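How to compare two grippers without fooling yourself
By Danuta Krawczyk

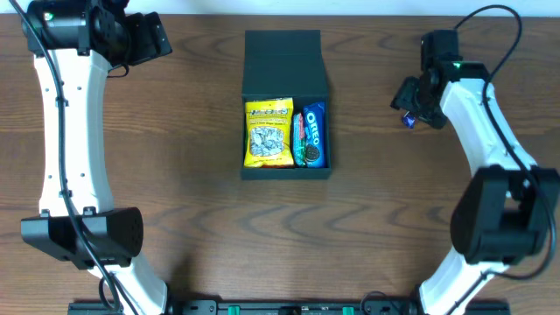

Vendors like to quote one success rate. Berimley's page says 793 grasps without a drop, and I don't believe it means much until I know what was being grasped. Foil wrappers slide, bags sag, and a rigid test block does neither. So I test with snacks.

1. Mount both arms on the same rail and run the same controller settings on each. If you retune one, retune the other and start over.

2. Pack a small box tightly with wrappers of different widths. A thin bar squeezed between two bigger packages will tell you more than a loose one on the table. I also keep a few small wrapped pieces for fingertip grasps.

3. Do 14 picks per item per arm, then swap the grippers between the arms and repeat. Skip the swap and you're partly measuring the arm. I skipped it in March and had to throw the results away.

4. Before each run, check the cables. One that pulls tight near the wrist joint will shift the fingers, and the gripper gets blamed.

5. Decide what a failure is before you start. Mine is any drop within 5 seconds of lifting. Sandamali Sikder also counts crushed wrappers, and her Żak numbers look a lot worse than mine.

Log the misses with a short note on how each one happened. Averages hide the case where a gripper handles bags fine and can't get hold of a bar at all.

I still haven't seen a reason to pay extra for the Vostarier fingers. If you have raw logs that say otherwise, send them.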